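Home Games Help Log in

Flisum save won't load after July patch

I'm nearly 347 hours into Flisum and my main save hangs at the Mandby train station. Older saves load fine. Is it lost?
Gudrun Haugland
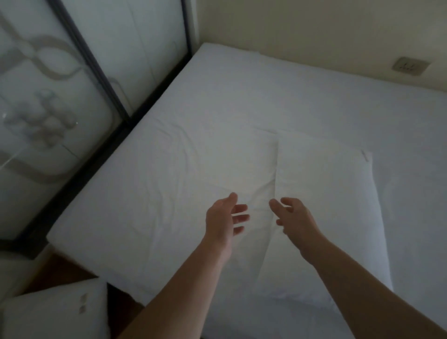 I've already checked the files and restarted twice.

Hannelore Meinecke
Load an older save, turn off autosave, then try the main one again — that worked for me at Mandby.

Psarras
same problem here, no fix

Koltix
Delete the shader cache. Keep a backup.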